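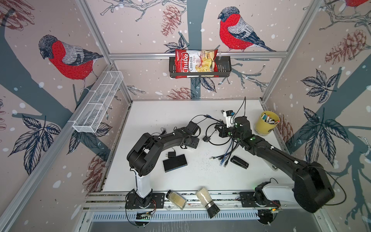 The Gridberg two-arm bench cell with a cable-handling demo under way.

Gridberg Bench Cell, two-arm
Stock ref. 2977. Price on application.

Gadside lists this cell for sorting and tidying small electronics. We went to their October open day before agreeing to stock it, and we still have reservations.

What you get: two arms on a shared front rail, an aluminium frame, a white worktop and a camera near the gripper. Wallpaper is the buyer's choice.

Cables are a fair test, and Gavin Rennie, who ran the demo, didn't pick an easy lot. Whether the arms can clear a bench like that without someone standing by is another matter. He quoted 19 minutes. We asked for that in writing and haven't had it.
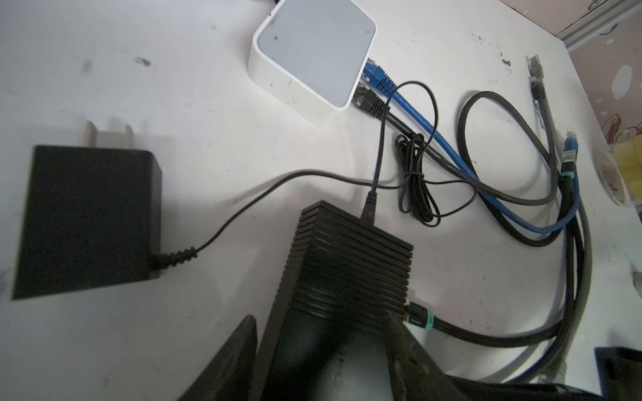 Router, power adapter and network leads on the worktop, from the gripper camera.

The brochure says "handles any common lead". Our buyer, Catalina Aravena, asked which ones had been tried and was told a list would follow. Until it does, treat the claim as sales talk.

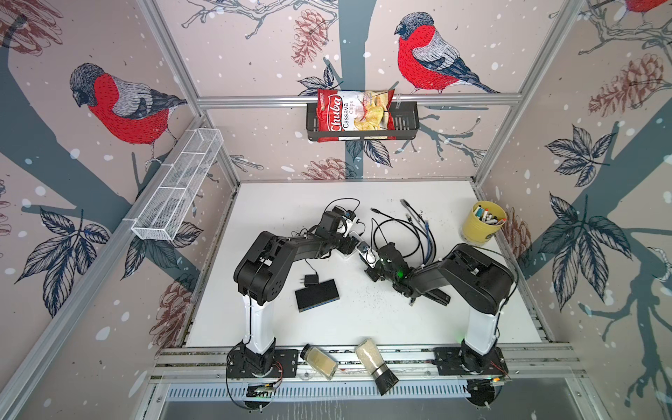

Close work between two grippers is the main thing you pay extra for over the single-arm model (ref. 1901). If your leads arrive already sorted, buy the single arm and keep the difference.

Trial hire is through Retamal, extension 307. Bring your own cables.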